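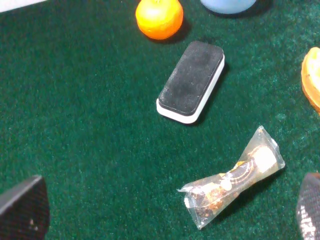

A whiteboard eraser on green felt, its black pad facing up.

A whiteboard eraser is a handheld block for wiping dry marker from a glossy board. The usual kind pairs a felt pad with a plastic base that doubles as the grip, and it's a wonderfully simple tool -- one dry swipe can clear a whole line of writing!

The felt picks up ink as a fine dust, so a busy pad slowly turns gray and starts to smear. Tapping it out over a trash can brings back much of its bite. Some models, such as the Pillby, have peel-away layers instead. Collector Urszula Adamczyk owns 384 erasers, 39 of them magnetic, and still uses eight at her own board.

See also: Chalkboard eraser, Dry-erase marker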